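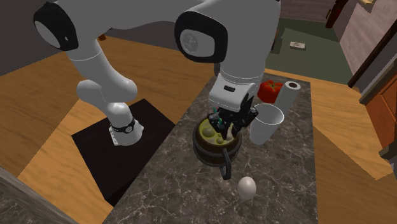 Zerar fans have been writing in all week to say the new single is too short, and one reader in Sevden put it more bluntly: two verses, a hum, and a fade-out do not add up to a comeback. The rest of the letter was ruder and concerned the hum.

We have some sympathy. "Cistimari" arrived with a countdown clock, five teasers and a cover photo of a closed door, and then the song itself was over before the kettle boiled. Much of the chatter since has been over whether "you left the porch light on" is aimed at the old label or the former bass player. Our own guess is that it's about a porch light, but that sort of thinking doesn't sell concert tickets.
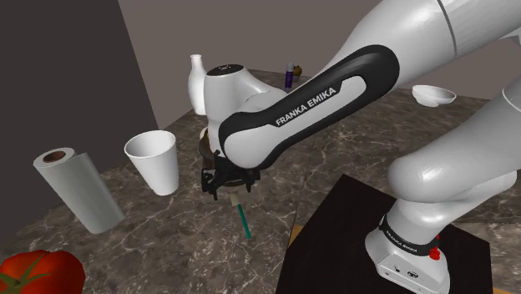
What the complaints skip is how good the first verse is. The drums stay out until the ninth line, the vocal sits so close you can hear the breath between words, and then the horns come in a little late and a little flat, the way they did on every Zerar record before someone bought the band a decent studio. We played it 8 times in a row — the neighbors have been patient.

The B-side, "Ra," is a different animal: over 9 minutes of organ with one shouted word near the end. Opinion in this office is divided on what the word is.

A vinyl pressing of 100 copies goes on sale in October at the Sevden show, one to a customer. Doors open at 8. The band has promised a full set, and we'd like it noted that they promised one last time too, then played five songs and thanked us for our energy.

Last updated: October

Contact the newsletter desk | © Sevden Music Letter | Back to top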